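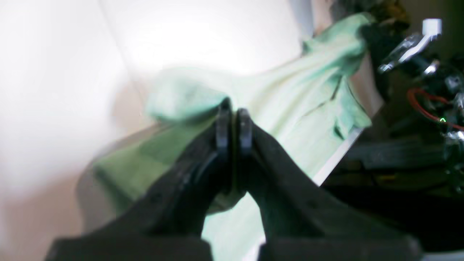

Tia Treloar
Order Operations, Kullero

Ticket: Marketplace orders importing twice, stock going negative
Status: Resolved (see last entry, and please read it before reopening)
Systems: Zevik order management, Pokix marketplace connector, Tunstall warehouse feed

Reported problem

Customer service flagged 13 orders that shipped in duplicate. Every one came in through the Pokix connector. Orders placed on our own web store were fine, which ruled out the warehouse, although the warehouse had already been blamed in two separate email threads by the time I got the ticket. Sorry, warehouse.

In Zevik each pair has the same customer, address and items, but different internal order numbers. The marketplace reference is the same except that one copy has a trailing "-1". Stock for the affected items was deducted twice, and a bath mat we do not have is now at minus 7.

8:40 a.m.

Paused the import job. Set the duplicates that hadn't been picked yet to Hold. Note for anyone doing this later: Hold and On Hold are two different statuses in Zevik. Hold stops picking. On Hold sends the customer a cheerful email saying their order is on its way to being on its way. I used the right one on the second try.

9:15 a.m.

Checked the connector log. Pokix pulls orders in batches of 50. If Zevik doesn't confirm a batch within the timeout, Pokix assumes it never arrived and sends it again. Zevik is supposed to spot the repeat by its marketplace reference and ignore it. It had been doing so without complaint up to the September update.

9:50 a.m.

Opened a case with Zevik support. Was asked to clear my browser cache. Cleared my browser cache. The overnight import job, which does not use my browser, was unmoved.

10:30 a.m.

Tried the obvious thing and reran one batch by hand in the test account. No duplicates. Ran it again. No duplicates. Ran it a third time while explaining to my manager that it didn't duplicate, and it didn't, so at least I have been right about something today.

The test account has the old reference settings. The live account does not. Screens are identical apart from one checkbox under Channels > Import > Advanced, labeled "Append shipment index." It's ticked in live and clear in test. According to the release notes it is for sellers who split one order across several parcels, and it is "off by default for most users." We are evidently not most users.

11:20 a.m.

Matched the pieces up. With the box ticked, Zevik adds "-1" to the reference on a resend. It then compares the new reference against the old one, finds that they differ, and welcomes the order as a brand new sale. The duplicate check is working perfectly. It is checking the wrong thing.

That left the question of why batches were timing out in the first place. The Tunstall stock feed had been moved to the same hour as the order import. With both running, Zevik took longer to confirm than Pokix was willing to wait. The timeout in Pokix is set in seconds, and ours was 13. I can't find out who picked that number or what they were hoping for.

1:05 p.m.

Changes made in live:

Unticked "Append shipment index" for the Pokix channel.
Raised the Pokix timeout to 100 seconds.
Moved the Tunstall feed to half past the hour.

Restarted the import. First batch went through clean. Forced a resend of the same batch and Zevik rejected all 50 with "Reference already exists," the nicest error message I've had all week.

2:30 p.m.

Canceled the held duplicates and put the stock back. Canceling does not return stock on its own if the order was held first – you have to tick "Release allocation" on the cancel screen. The bath mat is at zero again, where it belongs. Customer service has the list of people who received two parcels and is sending return labels.

Zevik support replied to say they could not reproduce the problem and asked whether I had tried another browser. Sent them the checkbox.

Closing note

If duplicates come back, look for a "-1" on the marketplace reference first. If it's there, someone has ticked the box again, or an update has done it for them. If it isn't, this is a different problem and wants its own ticket. Please don't add it to this one. Leave the timeout alone too, unless you've checked what time the Tunstall feed runs.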